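Cloth walls come up here every May, when people who rent decide they need a backdrop for a craft table and remember what the lease says about holes.

## Hang it from a line

String a line just under the ceiling and clip the cloth to it. Two clips will hold black fabric up the way two nails hold up a hammock. Keep adding until the sag between them stops bothering you, then add one for luck.

Fold creases show on black more than you'd think. I bought a 50-cent spray bottle to deal with mine and have become very attached to it.
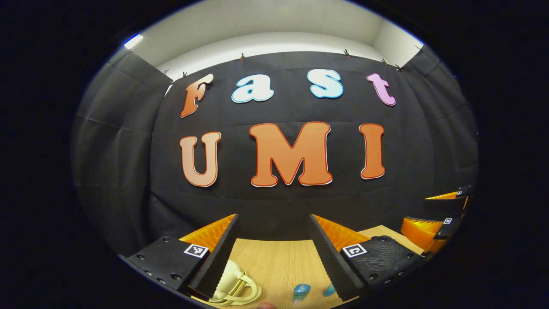 ## Letters that stay put

Cut them big, leave a thin white edge, and space them wider than looks sensible on the floor. Pale blue and orange both read well on black. Navy, which I tried first, spelled nothing at all.

Lay the whole word out flat before anything gets stuck. Chun-yin Tse skipped this and spent an evening under a banner reading WELCOEM.

## Taking it down

Roll the cloth around a cardboard tube. Folding is quicker, and you'll meet those folds again next year.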